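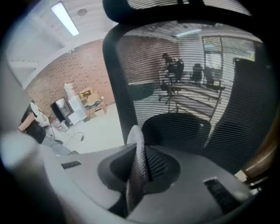
Gripper camera view through the mesh back of an office chair, Dullholm lab.

Ganedier grasping study: FAQ

Why a chair?
Mesh is see-through, and our depth model has strong opinions about whether it exists.

How was the data collected?
By hand. People carried the gripper through 15 tasks, five runs each, and the policy learned from the video.

Did it work?
On eight of the 15. The other seven are filed under future work, a roomy folder.

Why fisheye?
It keeps the fingertip and most of the room in view, whatever colour the walls are.

Can I get the code?
In March, once somebody has labelled the folders.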